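Trandier Mesh Storage Basket, Blue: Review

Reviewed November 5, 2018

The Trandier is a rectangular plastic basket with grid walls and a slotted handle opening in the end. I bought 3 of them in March to replace a set of Wemham solid-wall bins. They have been used for wrapped goods and small packages on a worktable and on open shelving.

Construction is a single molded piece. The walls are a grid of small square openings, which keeps the weight down and lets you check the contents from the side. Edges on my units were clean apart from a short ridge of flash under one rim, removed with a utility knife. The blue is bright and has not faded under shop lighting.

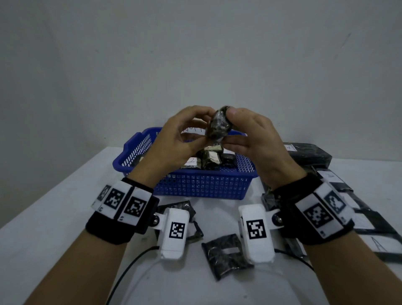

Plastic-wrapped packages and the basket in blue. Four in the basket, one in hand.

Lumpy items in plastic film are a fair test for this type of basket. Film can catch on a badly finished grid and tear. I had no tears in 20 loads. Small tags and loose labels are a different matter: anything narrower than an opening can work its way through, so stick labels flat to the package.

Under load, the long walls bow outward slightly at 8 pounds and return to shape when emptied. The handle openings are wide enough for my fingers, but the lower edge is thin and gets uncomfortable on a long carry. The Wemham bins had a rolled edge at that point and were better to lift.

Cleaning takes longer than with a solid bin. Dust collects in the corners of the grid and needs a stiff brush. Drying is quick.

The baskets nest when empty. They do not stack when full, and no lid is offered.

Rating: 8 out of 10. Two points off for the handle edge and the lack of a lid.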